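House rules for recording with hand-held grippers

I spent most of September writing a rule sheet for the people who record gripper demonstrations with me. It was supposed to fit on one page. It now runs to 3 pages, and the parts that get used are below, with some notes on how they came about.

The project is called Prurnix. We use hand-held grippers with a camera on them, and people do ordinary table tasks: pick up a cup, move a bottle, put a charger back where it was. Each take runs up to 40 seconds. We have a little over 4,000 of them now. The early ones were recorded with no written rules at all, and going back through those is what got me started on this.

I looked for something ready-made first. The safety standards for industrial arms are good, but they are about keeping people away from moving machines, and a tool held in somebody's hand is a different problem. What we needed was closer to lab practice or a kitchen checklist.

1. Leave the table the way people use it

My first draft said to clear the surface before every take. I took that out. If every table is bare, the data only covers bare tables. The rule now is that cables, paper, bags and keyboards stay put unless they are a danger to somebody or sit in the path of the move.

The same goes for the room. We record in offices, in the kitchen at Tovitz and in the big open hall with the plants. Lights stay as they are.

2. Hold containers low and square

Bottles get gripped on the lower body, with both pads touching and the bottle upright. Keep off the cap and the neck. A grip high up tends to tip a full bottle when you lift, and it covers the label, and we want the label readable in as many takes as possible.

Squeeze until the pads bend a little, then stop. Soft ribbed fingers will wrap around the object if you let them. People who are new to the tool squeeze much too hard, and with thin plastic you can hear it.
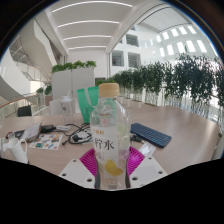
3. Liquids and electronics

This is the rule that gets the most argument. Closed containers may be handled near cables and keyboards. Open ones may not. A cap counts as closed only if you have turned it yourself before the take – looking at it is not enough. Mugs are to be empty unless the task is about pouring, and pouring is done on a separate table with no power on it.

Jorkico, who lend us space now and then, wanted a fixed distance between drinks and power strips. I tried that for a week. People spent more time measuring than recording, and the objects all ended up in the same few places. I went back to the cap rule. If you do this in a workshop or anywhere with mains equipment out on the bench, use the distance.

4. Check for private things

Before the first take, look over the table for cards, badges, letters and open screens. Wallets are fine as objects, but turn over any card that shows a name or number. Do the same with paper slips. If something was missed, mark the take and it gets held back until the area is masked. Don't delete it on your own.

Anyone who may walk through gets told before we start. A sign on the door does not count as telling them.

5. One start, one end

Start with the gripper open and both fingers in view. Hold still, do the task, open the gripper again, hold still. If you fumble, carry on and finish. Failed grasps are worth keeping so long as they are marked as failed. The thing that ruins a take is stopping halfway to talk.

I also ask for one take from a step back, with the target between the fingers and as much of the table in view as will fit. It is dull to record and I have been thankful for it every time a label was in doubt. 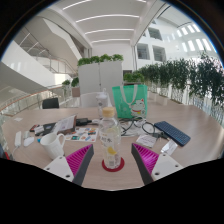

The bottle between the open fingers, with the cables and keyboard left on the table.

6. Look after the tool

Wipe the pads between sessions. Check the screws on the plates by hand at the start of the day. A loose plate shifts the fingers slightly and you will not notice it until the recordings are lined up. We lost an afternoon of work at Pappas that way.

After the rules went up on the wall, 95 percent of takes passed the first review. I don't have a fair number for the time before, as we weren't reviewing in the same way, so please don't read too much into that.

Still open: what to do about objects that move during a session, like a coaster that travels across the table over ten takes. At the moment we put it back at the start of each set and let it wander in between. If you have a written rule for this that people follow, I would like to read it.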